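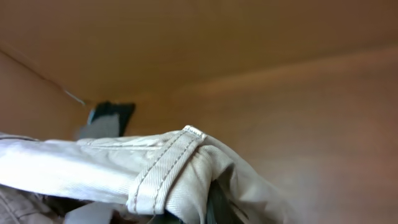

Farhad Ahmadpour asks whether people who have never hemmed anything can sign up. Yes, they can. Beginners get one extra practice evening.

By Talenine Mending Room
March 21, 2020

Talenine is looking for 6 people to take part in a home clothing repair study. You will mend your own pants, shirts and jackets for 3 months and keep a short log of what you fixed and how long it took. Everything can be done at home.

You need basic hand sewing tools. A machine is fine but not required. Thread and patches are mailed from our Borneck store. Those who finish the log receive $600.

The January group sent in more than 2,000 log entries, mostly on hems, pockets and loose belt loops.

To apply, write to the Turunen Street office with your name and two garments you plan to mend.

This site uses cookies. Accept | Settings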